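Flarkton Workcell Planner review: try the arm before you pay for the arm
Reviewed by Ashton Lowther

I run a small bench at Wellbridge where we pack art and office kits, and I have wanted an arm for the packing table for ages. What I didn't have was any idea how to budget for one. The arm has a price tag, sure, but then come the grippers, the mount, the spare finger pads, the table it all has to stand on... my first spreadsheet was a mess!

Flarkton is simulation software with a parts budget attached. You build your table, drop in an arm and a gripper, give it a job, and a cost sheet fills in beside it as you go. The planner is $99 for a single seat and $225 for a shared one. I bought the single seat in September and I've had a ball with it.

My test job was the dullest thing we do, which is putting markers into a mesh pencil cup. I set up a wood table in a carpeted room (the wood grain on the default table is wild, by the way, and I never did change it) and got going. 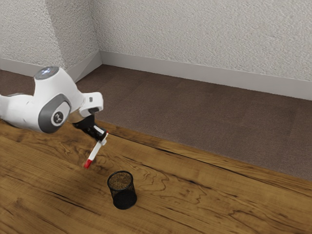
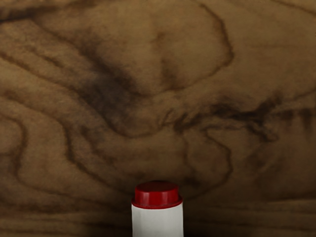
Flarkton renders from my marker job: the arm holding a marker near the cup, then a close view of the wood surface with a white and red-capped item.

I ran the marker job 200 times with the stock finger pads and 158 of the markers ended up in the cup. Then I played with the approach height and the grip point, and the number climbed nicely. I would much sooner learn that at my desk than with a rented arm and an electrician standing by.

The budget side is where it really won me over. It asked me about things I had left off completely, like a second set of pads and the hours for setup. I swapped a Cattaneo gripper for an Ollix one and the whole sheet updated, mounting plate included. My boss read the printout in one sitting and asked good questions, and that has never happened with one of my spreadsheets.

A few gripes. The parts library is thin on tables and fixtures, so expect to enter your own sizes. Prices for cables have to be typed in by hand. Saving a big project takes long enough to go get coffee, and there's no undo for deleted cost lines (ask me how I found out).

Even so, I'm keeping it, and I'm moving up to the shared seat so our buyer can get in there too. Next up is the glue stick tray.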